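April, bench notes, coffee

Cold brew, batch 2. Same beans as the first batch (Kaczorowski medium roast, from the Guladdale store), ground one step coarser. Ratio unchanged: 40 g coffee to 500 g water, filtered, started at room temperature. Steeped overnight in the fridge, lid on. Strained through the steel mesh first, then paper. The paper stage clogged near the end and I swapped filters – should have let the fines settle before pouring.

Taste: less bitter than the first batch, a little thin. Still has the cocoa note, not much acidity. Fine with milk, weak over ice. 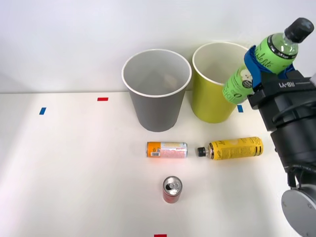
Gray cup left, yellow-green cup right.

Next time keep the coarse grind and raise the dose. The big Hunik jar holds 2000 ml, so a double batch fits with room to stir. Check the scale before starting; it drifted when I tared it with the jar on.

Shopping: paper filters, oat milk, another bag of the medium. The Fliltville store had the dark roast only. Do not buy it again for cold brew, it went flat by the second day.

To do: label the jar with start time. Hot control cup from the same bag, brewed at 9 a.m. and tasted side by side with the cold – still not done.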